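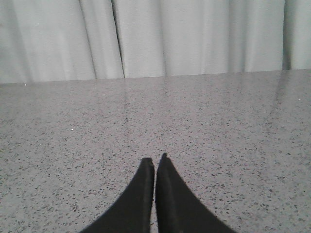 Assunta Rizzi's question at the last review was whether a speckled gray worktop and a pleated curtain could really be called an improvement to a craft room, and whether the grant was paying for looks. I have taken the question seriously, as I was asking much the same thing when the order went in. What follows covers the work at the Likotville room since the second payment, what I think has been settled, and what I would still not sign off on.

Work done

The worktop is in. It was supplied and fitted by Dal Bello, who had quoted for a longer job and finished early, for which they deserve credit. The surface is hard, flat and polished, with dark flecks all through it. The old boards were badly scored by knives and nobody could cut a straight line on them, so a flat surface was the first item in our application and it is the one item I can report as complete.

The curtain is also up, behind the worktop. It replaces the folding screens that used to hide the shelving. The screens fell over. The curtain hasn't, so far, though it has been up only since June and I would like to see it through a winter with the heating on before calling it a success.

Storage is where I have more to say. The plan we sent you promised that each work place would have its tools within reach and that the surface would be cleared at the end of every session. The second half of that promise was written by people who had not run a session. Groups leave at different times. The last one out is supposed to do the clearing, and the last one out is usually in a hurry.

Money

The fitting was a fixed price and came in as agreed. The curtain came in 197 dollars under its line, mainly due to our hemming it ourselves. I have moved none of that money and am asking for your approval below.

The line I am unhappy with is the one for small tools and desk storage. We were allowed 400 dollars. Padari, who supplied the first batch, sent two deliveries, and the second did not match the packing slip. They have agreed to put it right. I will believe it when the box arrives. Until then I am treating that line as open, and the figures on the attached sheet show it that way.

How the surface is holding up

The application claimed, in Skondora's words, that the new top would be "maintenance free." I objected to that phrase at the time and I object to it now. A polished surface still has to be wiped. There is also a problem that I did not see in any of the brochures: on a speckled top, small things disappear. Thread ends, paper scraps, pins and bits of eraser all blend in with the pattern. On a plain top you see the mess and clean it. On this one you find it with your sleeve.

I am told this is a matter of habit. Perhaps. My own view is that we chose a pattern that hides dirt and are now surprised that it hides dirt. The practical answer is a wipe-down with a light-colored cloth, working from the back edge to the front, and a look along the surface from the side while there is still some light on it. We have started doing this. I have no results to give you yet, and I would be wary of anyone who did after so short a time.

The shine is the other complaint. People doing close work say the reflections bother them. Cutting mats help, and we have those, but they were meant for cutting and now they are being used to kill glare. If they are down all day, then a fair question is what we paid for the polish to do.

Scissors and pens

You asked for something specific on the tool places, so I have looked mainly at the back of the table, where scissors and pens are meant to live. The pen holder works. It stays put and people return pens to it without being asked. Scissors are another story. They tend to get laid flat wherever there is room, often at the left-hand end, and there they stay.
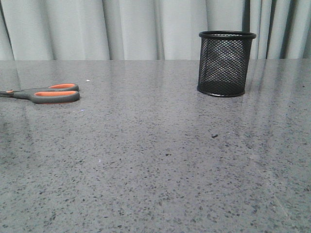 Why not just buy a second holder for the scissors and be done with it, Assunta Rizzi wrote in reply to my draft. We may end up there. My hesitation is that the first holder was bought on the same reasoning, with the scissors in mind as well as the pens, and only the pens ever took to it. I would sooner try a marked spot at the left end for a month, at no cost, and spend money only if that fails. She thinks a marked spot will be ignored. She could be right, and I have said I will report it either way.

What I would not claim

The draft summary prepared by Skondora says that the room is "transformed" and that use of it has grown. I have taken both statements out. The room is easier to work in, which I can say from having worked in it. As for growth, the sign-in book was kept so badly before the work that there is nothing to compare with.

I have also taken out the line about the curtain improving the acoustics. One person said so. Another said the opposite.

Requests

Please approve moving the amount left on the curtain line to cutting mats in a dull finish. If you would prefer it returned, tell us before the next payment is made and we will do that.

Please also hold the final payment on small tools until the Padari delivery is corrected. I know it is unusual for the people receiving the money to ask for this, but it gives us something to point to when we call them.

The next report will cover the marked spot for scissors, the cleaning, and whatever Padari has sent by then.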